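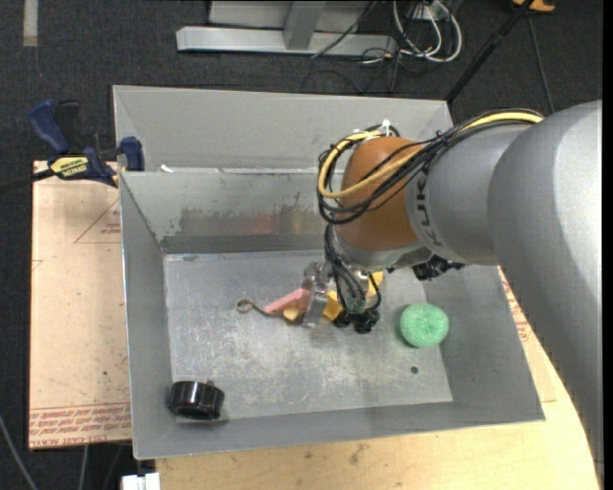
Photo: Hok-lam Kong

Strong feet deserve a place in every exercise class
By Yuk-lan Liu
2019-04-17

I teach a balance and mobility class at the Fairclough hall, and I'm going to spend this whole column on feet. Bear with me, please! I've become a complete convert, and I'd love to bring a few of you along.

Most of us were taught to exercise from the knees up. We stretch our hamstrings, we work on our glutes, we plank until our arms wobble, and the whole time our feet are laced into thick shoes doing as little as possible. Then an ankle rolls on the back step and we blame the step.

My own change of heart came last December, after two bouts of heel pain in one year. A physio in Flukham had me stand barefoot in her rooms and try to lift my big toe while keeping the other four on the floor. I couldn't do it. I've been teaching movement for most of my adult life and my toe simply ignored me (the left one was worse). She sent me home with three exercises and no gadgets, and I did them while the kettle boiled.

The exercises are wonderfully dull. You lift the big toe and leave the rest down, then swap. You do slow calf raises with a hand on the bench, taking as long on the way down as on the way up. And you stand on one leg near a wall, softly, letting the foot make all those tiny corrections it's so good at. A few minutes, most days. My heel settled over the summer, and while I can't swear it was the toes that did it, I do know I walk the Prodham track with a spring I'd forgotten I had.

So I put foot work at the start of my classes, shoes off, and I think every community program should try it. People laugh, for one thing. You can't be solemn with a room full of grown adults glaring at their own toes! It's also something almost anyone can have a go at, including seated, and a person who can't get down to a mat isn't left watching from the side.

I've heard the objections. Some instructors say there's no time, and in a 45-minute session I understand the squeeze, but I'd happily give up a few star jumps. Others worry about bare feet on hard floors. Fair enough – grippy socks are fine, and anyone with diabetes or numbness in the feet should keep their shoes on and talk to their doctor or podiatrist first. Sharp pain is a reason to stop and get it looked at, too.

What I won't accept is that feet are boring. They carry us up hills and onto trams and across wet grass in the dark to bring the bins in. Give yours a bit of attention tonight while you brush your teeth. Start with the big toe, and if it won't budge, help it up with your hand and try again tomorrow.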